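4. The open day as a study site

4.1 Setting and visitors

The demonstration took place on Feb 3, 2019, during the winter open day of the Ernitz building, where the Sillska group has its workshop. Visitors came in small parties, stayed for one session, and moved on to the next room. We ran 15 sessions in all and spoke with 84 visitors who agreed to answer our questions afterward. The youngest we interviewed was in middle school, and the oldest told us he had retired from a machine shop before most of our team had started college. We loved having both in the same room!

Our earlier field work, described in Section 3, was carried out in October with engineering students only. That group was polite and well informed, and it told us very little about what a person sees when meeting a two-handed robot for the first time. The open day was meant to fix that. We wanted people who had wandered in from the hallway with a coffee, and we got them.

The second author, Nazma Amarasinghe, led all of the sessions. The first author, Anjana Bandara, sat with the visitors and took notes, and did not speak about the robot until the interviews. We kept these roles fixed all day so that differences between sessions would come from the visitors and from the robot, and as little as possible from us.

4.2 The demonstration

Each session lasted 20 minutes. The first few minutes went to a short welcome, and the rest was split between a handling task and open questions. The robot, which the group calls Hellia, works at a table with two arms and two jointed hands. In the handling task it picks up everyday things one at a time, holds each of them above the table, and puts it back down. There is no sorting and no assembly. The group had run a more complicated routine at a previous event, with a story and music, and found that people watched the story. With the plain routine they watched the hands, and the questions they asked were so much better for it.

The choice of objects took more discussion than anything else in the preparation. We wanted things that every visitor had handled at home, so that they would already have a feeling for how heavy, soft, or slippery each one ought to be. We also wanted a spread of difficulty. A tape measure has a hard case and a good shape for gripping, but it is chunky, and fingers have to wrap it from more than one side (Figure 3). Grapes on the stem are about as unfriendly as food can be to a mechanical hand. A foam ball forgives nearly everything. A tube of toothpaste changes shape when squeezed, and a small cup of jelly punishes any tilt.

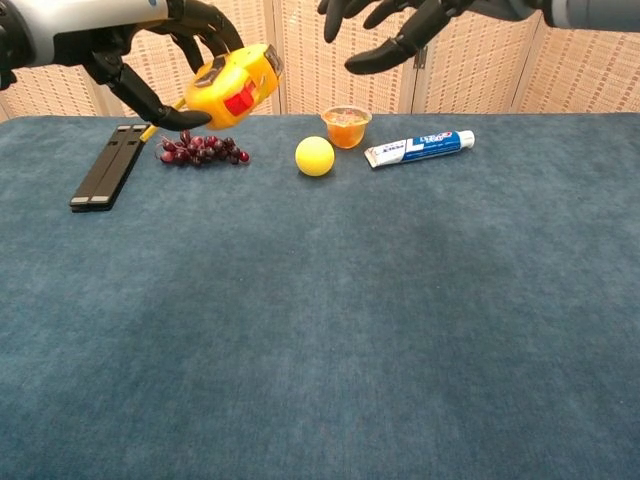

Can visitors tell how hard a grasp is just by watching it?
Only in part: most of them judged difficulty by how breakable the object seemed, and few thought about its shape or how it might slide.

Figure 3. Handling task with the tape measure held in one hand while the other hand stays open. The remaining objects stand in a row at the back of the table.

This gap between fragility and difficulty was the clearest pattern of the day, and it came up in every one of the sessions. Before the handling task, Amarasinghe asked the group to name the object they expected to give the robot the most trouble. Grapes were the favorite by a wide margin, with the jelly cup second. The tape measure was hardly ever mentioned. After the task she asked again, and this time the tape measure drew a lot of talk. Visitors had noticed how the fingers had to find a place on both the top and the underside of the case, and several people held up their own hands and tried the same grip in the air. One girl worked out that her thumb was doing most of the job and wanted to know which of the robot's fingers was "the boss." We have been using the phrase in our own meetings ever since.

The second hand also drew attention. In this routine only one hand works at a time, and the other waits above the table with its fingers open. We had thought of the waiting hand as resting. Many visitors did not. They read it as ready to help, or as about to take the next object, and a few kept their eyes on it for most of the task. A visitor who taught piano said it reminded her of a student waiting for the left-hand part to come in. The point matters for anyone designing a public demonstration: an open, raised hand says something to the people watching, whether or not the software has any plan for it.

4.3 Interviews

Interviews were held at the side of the room right after each session, in pairs or alone as the visitors preferred. We used the Talukder question sheet, which the group developed for its school visits, and cut it down to 36 short prompts so that nobody had to stay longer than they wished. Most people answered around 20 of them and skipped the ones about prior training or work experience, which was fine with us. The prompts with the richest answers were also the simplest: "What did you look at most?" and "What would you hand it next?"

The answers to the second of these were a delight. People suggested a wet bar of soap, a sleeping hamster, a folded map, car keys, a raw egg (many times), and a wedding ring. We grouped the suggestions by what seemed to be the reason behind them. The largest group was made up of things that would be easily damaged, in line with what visitors had guessed before the task. A smaller group, and to us the more interesting one, was made up of things that are hard to let go of, such as tape with the sticky side out. Those came almost entirely from people who had talked about the tape measure in the second round of guessing. Having watched one awkward grip closely, they had started to think about contact and release, and they got there with no help from us.

We also asked what had been confusing. Two complaints stood out. Some visitors could not tell when a grasp was finished and the lift was about to start, and they would have liked a pause or a sign of some kind. Others wanted to know why the objects were kept near the far side of the table, with so much free space in front. The layout had been set for the arms' reach from where the robot stands, and we had not thought to mention it. From the middle of the day on, Amarasinghe added one sentence on the layout to her welcome, and the question stopped coming up. We report the sessions before and after this change together, as we found no other difference between them.

4.4 Limits of the open day data

Open day visitors choose to come, and ours were in a good mood. They had free time and were often with family, and several said they had come mainly for the robot. We would expect a cooler reception from people meeting such a machine at work. The parties also differed in size, and in the larger ones the first person to speak had a strong pull on the rest - in one session a confident vote for the grapes was followed by the same vote from every other member of the family, grandmother included. For this reason we treat the guesses as belonging to the session and do not report them by person.

We did not record failed grasps in a systematic way. The notes mention them when visitors reacted, and the reactions were warm; people leaned in and wished the robot well out loud. Still, the notes can't tell us how often a failure passed without any reaction at all. For the next visit day we plan to log each attempt from the robot's side and match the log to the written notes, using the procedure set out in Section 5.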